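Week 8 – Learning from demonstration, part two: cloth

Read this before the tutorial. It follows on from the rigid-object notes and assumes you remember what behaviour cloning is and why its errors compound.

## Why cloth is treated separately

A mug has a pose. Six numbers describe where it is, and a grasp planned against those numbers will usually hold. A towel has no pose in that sense. Its state is the shape of the whole surface, including the parts folded underneath that no camera can see. Most recent work skips state estimation and maps images directly to arm motion.

The method we look at this week is the Gralto policy. Inputs are a wrist camera image and the joint positions. The output is a short chunk of future actions – 8 steps in our version – of which only the first half is executed before the network is queried again. Training data came from 430 teleoperated demonstrations recorded on the Bredgate bench.

## Contact at the fingertips

Parallel fingers suit cloth only when one of them can get under an edge or when there is a raised fold to pinch. The approach is therefore the hard part of the task, and it is where most of the failures in the results below occur. The towel is mint green on a white tabletop, and both fingertips are wrapped in blue tape.

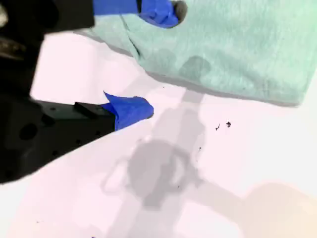 **Why predict a chunk of actions and not a single one?**

Single-step policies tend to stall where the demonstrator paused, as the network sees the same image paired with both "wait" and "move". A chunk commits the arm to a short stretch of motion and carries it past the pause. The cost is slower reaction if the cloth slips during the chunk.

## Results

| Training set | Success |
|---|---|
| Gralto, 430 demonstrations | 62% |
| Gralto + Pretedow, 700 demonstrations | 71% |

Success means the near edge was lifted and laid over the far edge within the time limit. Partial folds were scored as failures.

Two cautions. The Pretedow demonstrations were collected under different lighting, so the second row changes two things at once. Also, every test used the same towel – we can't say anything about heavier fabric from this table.

## For the tutorial

- Sketch how the success rate might change if the whole chunk were executed before re-querying.
- Propose a test that separates the effect of more data from the effect of varied lighting.
- Read the Zhong dataset notes, sections 2 and 3 only.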